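Mestel Multicooker User Guide
Section 5: Cooking whole root vegetables

Contents of this section
5.1 Before you start
5.2 Placing the cooker
5.3 Preparing the vegetables
5.4 Cooking
5.5 Checking and removing
5.6 After cooking
5.7 Common problems

5.1 Before you start

Read Section 4 (First use) before you cook food in the appliance for the first time. The instructions below apply to sweet potatoes, potatoes, beets and large carrots cooked whole with the skin on. For cut vegetables, see Section 7.

You will need:
Cooking pot with glass lid
Steaming rack (supplied)
Measuring cup (supplied)
Vegetable brush
Fork or thin skewer
Oven mitts

5.2 Placing the cooker

1. Set the cooker on a flat, dry, heat-resistant countertop. Do not use it on a stovetop, even with the burners off.
2. Turn the cooker so that the control panel faces you and both side handles can be reached.
3. Leave 5 inches of free space behind the cooker and on each side. Do not operate it under a low cabinet.
4. Route the power cord away from the front edge of the counter. Do not plug it in yet.

CAUTION: Steam leaves the cooker at the edge of the lid during cooking. Painted walls and wood trim can be damaged by repeated exposure.

5.3 Preparing the vegetables

1. Scrub the vegetables under cold running water. Do not peel.
2. Cut away soft spots and trim any stringy ends.
3. Pierce each sweet potato or potato 4 times with a fork. Beets and carrots are not pierced.
4. Check the fit. Each piece must lie on the steaming rack with the lid fully seated. If a piece lifts the lid, cut it in half crosswise and place the cut side down.

Pieces of similar thickness finish at the same time. Length has little effect.
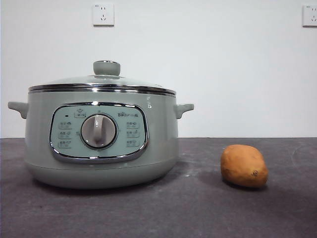 Fig. 5-1. Multicooker with lid in place and one sweet potato.

5.4 Cooking

1. Lift the lid by the center knob and set it aside.
2. Pour 2 cups of water into the pot. The water must stay below the steaming rack.
3. Lower the rack into the pot and place the vegetables on it in a single layer.
4. Replace the lid. The metal rim must sit level all the way around.
5. Plug in the cooker.
6. Turn the dial to the steam setting. Hold the dial by the raised grip and turn until it stops at the symbol.
7. Set a kitchen timer for 34 minutes for a medium sweet potato. Add 7 minutes for a thick one. Times for other vegetables are in the table at the end of this guide.

NOTE: Start the timer when steam first appears under the lid.

WARNING: Do not touch the glass or the metal rim during cooking. Use oven mitts on the knob and handles.

5.5 Checking and removing

1. Turn the dial to the off position.
2. Tilt the lid away from you and let the steam escape before lifting it clear.
3. Push a skewer into the thickest part. It should pass through without resistance. If the center is firm, check the water level, replace the lid and steam for 5 more minutes.
4. Remove the vegetables with tongs. Let them stand before peeling.

5.6 After cooking

Unplug the cooker and let it cool completely. Empty the water. Wash the lid and rack in warm soapy water. Wipe the outside and the control panel with a damp cloth. Never immerse the base.

5.7 Common problems

Water gone before the time is up: lid not seated, or too little water added.
Skin split: normal with sweet potatoes. The food is safe to eat.
Orange marks on the rack: sugar from the vegetable. Soak in warm water and brush off.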